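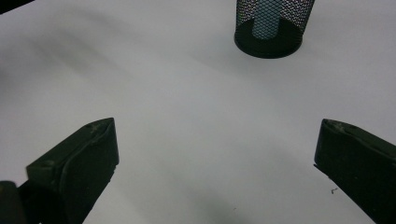
White matt tabletop, seen from above.

Caring for your white tabletop: common questions

Reading time: 3 minutes

What should I clean it with day to day?
A soft cloth, warm water and a drop of washing-up liquid. Wipe again with clean water and dry with a tea towel. If you leave it to dry by itself you may get streaks, which show up more on a matt top than on a glossy one.

Can I use spray polish?
No. Polish leaves shiny patches on a matt finish and they are slow to come off. If you have already used some, wash the whole top with soapy water, not only the patch.

How do I get grey scuffs off?
Try a damp cloth first, then a white pencil rubber, used lightly. Scouring pads and cream cleaners will dull the surface for good.

Will hot mugs mark it?
Ravitow and Seixas tops are fine with mugs. Pans and oven dishes need a mat on any of our tables.

I spilt coffee and found it the next morning. What now?
Lay a wet cloth over the stain for 8 minutes and wipe. Repeat if needed. Turmeric and beetroot may take several goes.

Is it all right to use it as a workbench?
For light jobs, yes. Put a cutting mat down before using knives, glue or paint. Tools with metal edges should be lifted, as dragging them leaves fine lines.

Do you sell replacement tops?
Yes, for Ravitow and Nemeo tables. Delivery takes three to six weeks. The largest Nemeo top is out of stock until February.

How long is the guarantee?
Six years on the top and three on the legs. It does not cover scratches or heat damage. Keep your receipt.

Who do I contact about a fault?
Write to Kwan-ho Lam at Harix customer care with your order number.

Page updated 16 January 2026

Related questions
Fitting the legs on a Nemeo table
Levelling a table on an uneven floor
Returns and collections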